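Zelberg fabric shaver, seven months in

I bought the Zelberg for $40 in February because my black clothes were pilling so badly I'd stopped wearing them.
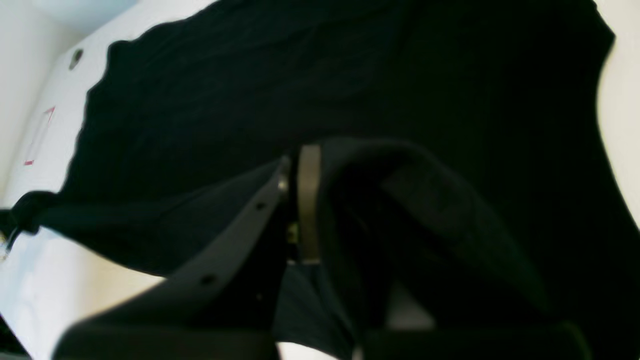
It's loud (my dog leaves the room!) but wow, it works. Sweaters come up great, leggings too, and it only snagged once, on a cuff I wasn't holding flat. The lint cup is tiny and pops off if you grip it wrong, so empty it over the trash. Battery's fine for two sweaters. I'd buy it again, maybe in the bigger size.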